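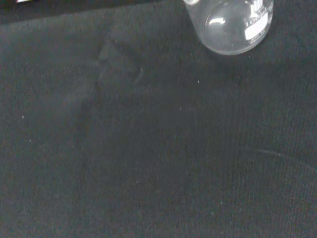

Recipes should give weights. All of them, everything, including the milk. I've been saying this for years and I'm saying it again because I've just thrown away a tray of flapjacks.

A cup of oats. Which cup? Packed down or just tipped in? Level or the sort of level my mum does, with a hill on it? And don't tell me it's an American cup, I know it's an American cup, the woman who wrote the thing lives in Jurnbridge and has a British shop's worth of scales in the background of every video.

Spoons are worse. A tablespoon of honey. Half stays on the spoon. You scrape it with another spoon, now you've got 2 sticky spoons and no idea how much went in. Put the pan on the scales, press the button, pour till it says 20 or whatever it says. Done. Nothing to wash.

People get funny about this. Say it takes the joy out. Cooking is about feel, etc. Fine for soup. I never weigh anything for soup. But a cake isn't soup, and most of the people who bake by feel have made that same sponge every week since school. They're not guessing, they've just forgotten learning it. The rest of us would like a number please.

And liquids. Everyone lets liquids off. "Use a jug." My jug is a Drameck, came free with something, and the lines on it are a joke. I checked it once against the scales, water, a gram to a millilitre near enough, and it was out by 47. On a half litre! That's the difference between dough and paste. You also have to crouch down to read it, and I'm not crouching in my kitchen, there isn't room with the bin.

The cost thing doesn't wash either. Scales are cheap. Cheaper than a set of nice cups. Mine have lasted since April last year on the same batteries and I've dropped them twice.

What I will give the cup people: they're quick, and childen can use them. Good for pancakes. My nan had a teacup with no handle that lived in the flour and her scones were better than mine. But she never wrote the recipe down for anyone else, did she. The minute you write it down it's for a stranger, with a diferent teacup.

So put the grams in. In brackets if you must. Keep your cups for the look of it, I don't mind.

Eggs I haven't decided about.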